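The price of folding a shirt

Gladys Betancur keeps two spreadsheets. One is called Housekeeping and the other is called Housekeeping Dream, and for the whole of last winter she was under strict instructions to make them meet.

Betancur is operations manager at the Urquhart, a hotel with 86 rooms and a laundry that was last modernised when people still sent telegrams from the front desk. Her owners had been to a trade fair. They came home with tote bags, a brochure and the conviction that a two-armed robot could handle guests' clothes, turn down the beds and possibly improve the mood of the fourth floor. Would she please put a figure on it by April?

She would. It took her one evening to get a figure and the rest of the season to find out what it left out.

The figure came from Flunton, a supplier whose sales pack has a cover so thick you could serve cheese on it. The arms were priced. The base they stand on was priced separately, in the way that a car dealer might invite you to consider wheels. Grippers were listed as consumables, a word Betancur had until then associated with biscuits. Then came software, by the year, and support, by the tier. The lowest tier entitled her to an email.

"I asked what happens at the lowest tier if it stops in the middle of a corridor," she says. "They said I would be able to log that."

Farhad Shokri has watched a lot of people reach this stage. He advises smaller hotels and care homes on equipment, and charges them mostly, as he sees it, for reading the last page first. His rule is that whatever number the supplier circles in pen, the buyer should write a second one underneath, and that the second should include the doors. Doors are a particular interest of his. He once spent a morning at a client's premises measuring thresholds while the finance director followed him about asking when he was going to look at the robot.

Lifts are next on his list. A machine that can't call a lift belongs to whichever floor it was delivered to. The quote for getting one to talk to the Urquhart's lift, a cage of great charm and no known wiring diagram, was 2000 a month before anyone had agreed that it could be done.

Then there is the carpet. Hotels buy carpet to be looked at and walked on. Suppliers demonstrate on polished concrete, under good lights, with a towel that has clearly been rehearsed. Tiburcio Beltrán, who runs demonstrations for the integrator Gastix, is cheerful on this point. He will bring a system to a customer's own building if the customer asks, and he is surprised by how few do.

"They ask for the video," he says. "I have a lovely video. I tell them, don't buy from the video."

His other advice is to choose the dullest task in the building and budget for that alone. Buyers arrive wanting a butler. What they can sometimes afford is a thing that does one job at one height, on one kind of surface, and Beltrán reckons a sensible first year's plan fits on a single sheet. Shirts are a favourite trial because everyone has an opinion on them. They are also a swine. A plate stays plate-shaped when you lift it. A T-shirt has to be found, pinched in the right places and kept from turning into a dishcloth, and every one of those steps has a line somewhere in the quotation. 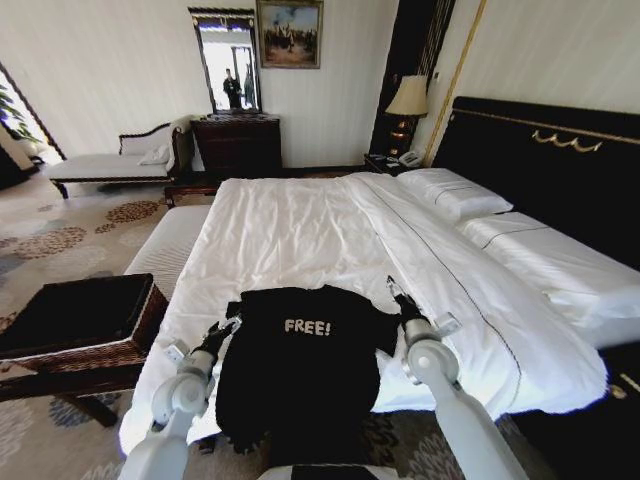
A grip on each shoulder: robot arms at work on a T-shirt at the foot of a hotel bed. The slogan does not reflect the quotation.

Consuelo Xolalpa, head of housekeeping at the Urquhart, was not asked for her view until the third meeting, and brought notes. Her department folds very few guests' shirts. It does change a great many duvet covers, bend over a great many baths and push trolleys whose wheels have held a grudge for years. If there was money about, she wondered whether it might be introduced to the trolleys.

Her figures were the first in the whole exercise to come from the building itself. She had asked for 112 minutes a day to be found somewhere, that being what her team spent moving linen between the laundry and the upper floors. No arms required. A plain linen tug from Tralen, which looks like a filing cabinet on its way to a funeral, would do most of it, provided someone sorted out the lift.

Dulce Cervantes, who looks after the accounts, has since built the tug into next year's budget along with two new door closers and a sum marked "lift, various". The arms have been moved to Housekeeping Dream. Betancur has asked Gastix for a day's trial in one of her own bedrooms, on her own carpet, with shirts from lost property. The owners have been told to bring their own tote bags.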